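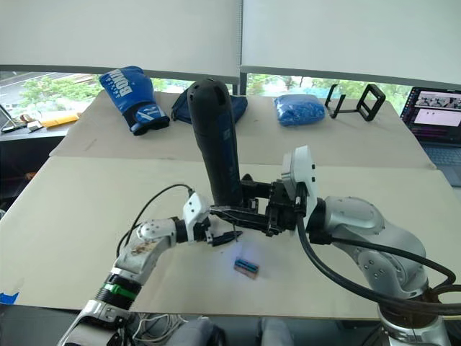 What is the best way to hold a handheld screwdriver in a parallel gripper for a two-arm student project?

Clamp it low on the body, close to the nose, with fingers shaped to the curve of the housing, and redefine the tool frame at the bit tip before any motion is planned.

Sovbridge Robotics Forum > Student Projects > Bimanual screwdriving, tool frame drift
June 2018

torque_ripple
Posting for our senior project group. The task is one arm holding a cordless screwdriver vertical and the other arm working at the tip. Internally the project is called Vesadero. Position repeatability of the bare arms is fine. With the tool in the gripper, the tip position drifts over a session. We log every attempt and have 318 in the file so far. The drift shows up as a slow rotation of the tool about the finger contact line.

Current setup: right arm holds, left arm assists. Tool frame is calibrated once at the start of the session by touching the tip to a fixed point from four directions. No force sensing at the wrist.

lathe_dog
Four directions is the minimum. Do more and look at the residual. If the residual is small at the start and large at the end, your calibration was good and the grasp is moving.

torque_ripple
That matches what we see. Small at the start, large after 30 cycles or so of pick and place. Position of both grippers relative to the tool:
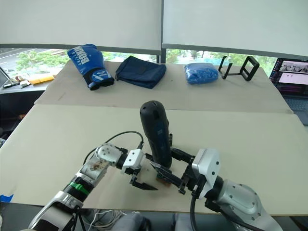

Right gripper closed on the lower part of the driver, left gripper open beside it.

pbx_nine
Your problem is the cylinder. A flat parallel jaw on a round body gives you two contact lines, and nothing resists pitch except friction. Print a nest that captures the housing on both sides and bolt it to the fingers. We did this for the Edness regional in February and never recalibrated mid-session again.

lathe_dog
Disagree with a full nest. It locks the group into one tool and one grasp height, and if the pickup is slightly off the nest wedges the tool at an angle. A shallow V on each finger is enough if the grip force is adequate. What is the force limit set to?

torque_ripple
The fingers already have a V profile. Force limit is at the default. We have not raised it because the course handout (Chaudhry lab manual, section 11) tells us not to change it without sign-off.

pbx_nine
Then get the sign-off. Also, check the surface of the fingers. Once the contact faces are polished or scratched up, friction is not what you measured when they were new.

torque_ripple
Checked. The wear is real, mostly on the broad faces. I went through the wrist camera view at the hold position to see how the tool sits between the fingers. It is a Bosch GO, and the body is slightly wider toward its lower half, where we grip it.
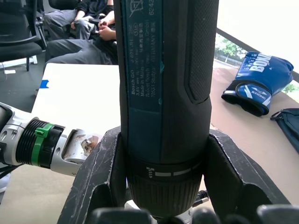
So the V is seating on a surface that changes diameter along its length. My reading is that the contact is concentrated at one edge of each finger, and the tool can pivot there under any side load at the bit. I plan to put thin rubber in the V and repeat the same test with everything else unchanged.

lathe_dog
Reasonable. Change one thing at a time. Rubber will add compliance, so expect the tip to deflect under load and come back. That is a different error from drift and you should log it separately.

spline826
Counterpoint to all of this: stop relying on the grasp. Localize the tip with the wrist camera on the assisting arm before each approach. A grasp that moves a little is acceptable if it is measured every time.

pbx_nine
Only if the camera calibration is better than the drift. In most student setups it is not – you would be replacing one unknown with another.

spline826
It takes an afternoon to find out. Touch the tip to the fixed point, compare with the camera estimate, repeat at a few wrist angles.

lathe_dog
I would still fix the grasp first. Vision on top of a bad grasp hides the fault until the tool rotates far enough to miss the screw head.

torque_ripple
Order of work, then: rubber in the V, same number of cycles, same fixed point. If the residual still grows, we ask for the force change. Camera check goes after that. I will post the residuals for both runs in this thread.

pbx_nine
Post the grip height too, measured from the collar.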